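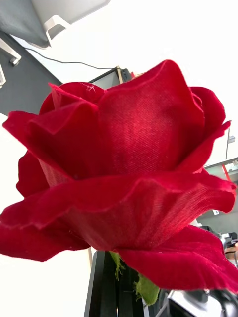
Stikamura is hiring seasonal flower finishers for its workroom in Dunmore. We make and repair fabric flowers for shop windows, hotels and event rentals. The work is done by hand and every bloom is checked before it is packed. A red rose with wide, ruffled petals can look finished from across the room and still have a white thread sticking out near the top of one petal. Finding that thread and trimming it without nicking the fabric is a good part of the job.

**What you'll do**

- Trim frayed edges and stray threads
- Curl petal tips and reshape blooms flattened in storage
- Reattach leaves and sepals
- Sort finished stems by color and pack them, 30 to a box

**What we're looking for**

Steady hands and good close-up eyesight, with or without glasses. Sewing or millinery experience helps – we train everyone on our own methods either way. Training takes 2 shifts and is paid.

**Hours**

Part time through the end of November, 8 a.m. to 1 p.m. The work is mostly seated. The fall order is 2000 stems, so please don't apply if you need a long break during the season.

**To apply**

Send a short note about your handwork to Yevdokiia Stetsiuk, workroom lead, or leave it at the front desk. Photos of things you have made are welcome. No résumé needed.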